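Gripper build, part 4. Moved the wrist camera view into the simulator this week so I can test the Lerkow fingers before I print them.

Set it to 3000 steps a run. The Todance board copes with that, though the fan gets loud in the shed.
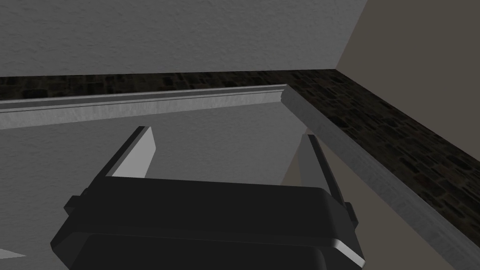 Wrist view in the sim, fingers open, nothing between them.

Pads are light grey so I can pick them out against the black housing.

Still to do: 2 longer screws for the left finger on the real one – the ones I have bottom out. Back on it Wednesday evening.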